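A Morning at the Paper Hall in Carnstead
by Lucienne Marty

In December I went with my sister to the open morning of the paper workshop in Carnstead. We took the early bus from Kandley, and it left us at the bridge at half past eight, too soon, so we had coffee in the bakery and I ate a bun with poppy seeds that I still think of. The door of the workshop opened at nine. The ticket was 20, paid in coins to a lady with a cash box, and children could enter free.

The building was a mill before. Inside it is long and cold, and it smells of wet cotton. I advise you to keep your coat on. Our guide was Mr. Besson, whose family had the mill in old times. He speaks softly and the water is loud, therefore you must stand close to him. The group had too many people for this and I lost some of his explanations on the ground floor.

What I understood is the following. The old cotton is cut, then beaten in water until it becomes like thin porridge. A worker dips a mold in the vat, lifts it level and shakes it two times. After this the sheet is laid on felt. My sister was allowed to try. Her sheet had a hole and a thick corner, and she was very proud of it.

The drying loft

One goes up by a narrow stair of 80 steps. I did not like this stair, but the loft was for me the best part of the visit. The ropes are made of cow hair, so they leave no stain, and the shutters on both sides are opened more or less according to the weather. Mr. Besson told us that in a good week they hang 1,395 sheets. He also told us about a big order from the town of Drultska, for which all the paper had to be the same shade, and how they did half of it again.

The sorting room

After the loft we came down to a warm room, and everybody became more quiet. The finished paper is checked at tables near the windows. I had expected white to be one color. After ten minutes I could see that one sheet is a little blue and the next one a little like milk, and I began to understand the trouble with Drultska. The checker passes her palm across the sheet and feels small knots that I could not find even when she put my finger on the place. Paper with a fault goes back into the vat.

A plain pale surface is more pleasant to look at than I would have believed. It has almost nothing on it, only the light becoming a little softer on one side.

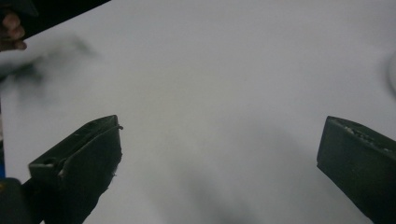 The shop and how to get there

The shop is behind the sorting room and it accepts cards. I bought a small notebook and ten envelopes. Bus 152 goes back to Kandley from the other side of the bridge, and the last one before lunch leaves at ten to twelve. We missed it and had soup at the bakery.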